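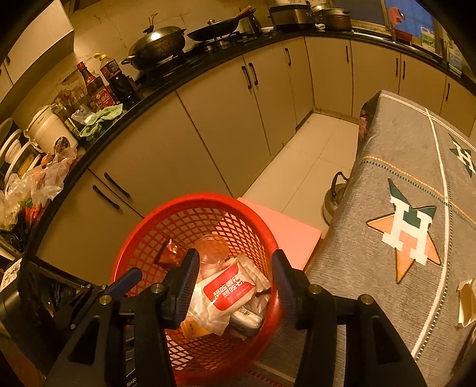
Open Day Pre-Opening Safety Check: Kitchen Station
Barham building, ground floor
Date of check: Oct 7, 2023
Checked by: Joscha Buschmann
Countersigned: Zanele Moodley
Task shown at this station: picking household trash with the hand-held gripper

Result codes: OK / Comment / Action before opening

1. Hand-held gripper

1.1 Screws on gripper body tight. OK
1.2 Finger pads firmly bonded, no lifted edges. Comment. Blue pads checked by hand on both fingers. One corner on the left pad is slightly soft. Acceptable for today, replace before the next visit.
1.3 Fingers open and close over full travel without sticking. OK
1.4 Pinch hazard explained to visitors before handling. Action before opening. The Vornby card covers the arm station only. Zanele to add a line on finger closure.
1.5 Spare gripper charged and labeled. OK. Unit 34.
1.6 Wipes available between users. OK

2. Wastebasket and contents

2.1 Basket stable on floor when contents are pushed from one side. Comment. The mesh basket is light and slides on tile if the gripper presses against the rim. Demonstrator to steady it with one foot. A rubber mat was requested in June and has not arrived.
2.2 No glass, blades, cans with open lids, or batteries in the pile. OK. Emptied and repacked by hand. Packets, wrappers, plastic bags and a plastic cup only.
2.3 No food residue. Comment. Two packets removed and rinsed. Recheck at midday.
2.4 Gloves available for the person resetting the pile. OK. Size large only.

3. Floor and access

3.1 Walking route between table and cabinets clear. OK
3.2 Loose items on floor. Action before opening. Kettle under the table to be moved to the counter. Pink board behind the basket to be laid flat or taken out; it can fall forward if the basket is pushed back into it.
3.3 Floor dry. OK at time of check.
3.4 Tablecloth does not hang into the walking route. OK
3.5 Visitor limit posted at door. Comment. Limit is 2 visitors handling equipment, others to wait in the hall. Sign is up but too low to read when people are standing in front of it.

4. Stove and counter

4.1 Gas valve closed. OK. Closed and tagged by J.B.
4.2 Cookware on stove cold and empty. OK. Lidded wok lifted and checked.
4.3 Electric pot unplugged. OK
4.4 Near-left counter tidy. Action before opening. Plastic bags and food items are piled up close to where visitors will stand. Clear at least the front half.
4.5 Bottles away from counter edge. OK

5. Emergency

5.1 Extinguisher in date and reachable. OK. Tag 536.
5.2 First aid kit stocked. Comment. Small bandages low. Van der Merwe office has more.
5.3 Stop procedure known to both demonstrators. OK. Put the gripper down on the table, step back, call the floor lead.

Open actions: 1.4, 3.2, 4.4. Items to be signed off by Z. Moodley before the first group is let in.

Carried over to the Lundura visit: pad replacement (1.2), rubber mat (2.1), higher door sign (3.5).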